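Lists > Kitchen and Preserving > Archive > April

Subject: Re: Jars not sealing after the second batch
From: Teresa Kalinowski
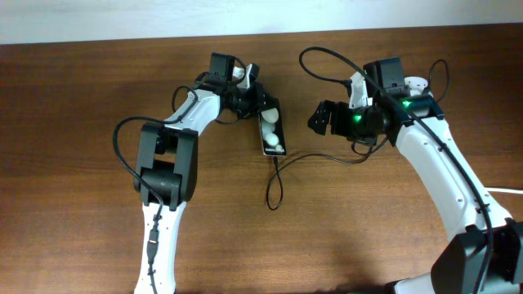

Felicja, I read your message twice and I think there are two separate problems in it, so I'll take them one at a time.

Felicja Olszewski wrote:

> I did 14 half-pints of rhubarb jam over two evenings. The first
> evening everything sealed. The second evening four lids stayed
> up and one went down and then popped back while I was washing
> the pot. Same recipe, same jars, same stove. The only thing I
> changed was the lids, as I ran out of the old ones and opened
> the box of Dilex I bought at Bralla last fall.
>
> Also, the jam from the second evening is much looser. It runs
> off the spoon. Could that be why they didn't seal? Zofia told
> me to tighten the bands more, but I am already using both
> hands.
>
> Felicja

The loose jam did not cause the bad seals. Runny jam seals as well as stiff jam, provided the rim is clean and there is air space at the top. You didn't say how much space you left. For jam in half-pints it should be a quarter inch. If you filled them higher, the jam can boil up under the lid and leave a sticky film on the rim, and a lid won't hold on that.

Please don't tighten the bands more. Zofia means well but this is the opposite of what you want. Air has to get out of the jar while it is in the water. Turn the band until it stops with your fingertips and leave it there. When I started out I cranked them down with a rubber grip and got buckled lids on half a canner load.

On the Dilex lids, I have used them and have no complaint, but read the side of the box. The ones I had said to wash in warm soapy water and not to boil. If you boiled them the way you did the old ones, the ring may have gone thin. Run your thumbnail over the underside of one of the failed lids. If there is a deep groove all the way around, that is probably what happened. If the groove is missing on one side, look at the jar rim for a nick.

The jar that went down and popped back up goes in the refrigerator with the other four. Do not count it as sealed even if you can press it down again. Eat those first.

Now the set. Did you double the recipe on the second evening? You wrote that you made it in "the big pot" and I suspect you did. Double batches of rhubarb take so much longer to come up to a boil that the pectin suffers, and most of mine came out as syrup. I make single batches only now. It takes two rounds of washing up but the jam sets.

If it was a single batch, then check the weight of the fruit. I go by 1000 grams of trimmed rhubarb, weighed after cutting, and I don't go by cups at all. Frozen rhubarb gives off a lot of water and I weigh it before thawing and put all the juice in the pot. Teodor Śliwiński posted his table for frozen fruit a while back, message 3635 in the archive. It is a long message but the table is near the top.

You can also wait. Jam sometimes takes two weeks to finish setting. If it is still loose after that, call it sauce and put it on pancakes, or recook it. I would recook only what you need.

Two other things while I am writing. Urszula Nowakowski asked last month about the Michalski funnel with the wide neck. I did find mine and the opening fits regular mouth jars, but it sits a little crooked on the small ones - hold it with one hand. And whoever has the list copy of the Trutus pickling book, I would like it next. I want the recipe on page 224 before the cucumbers start.

Felicja, write back and say how much headspace you left and whether you boiled the lids. If you still have the box, type out what it says on the side.

Teresa

Contact the list owner | Copyright remains with the authors of each message | Back to top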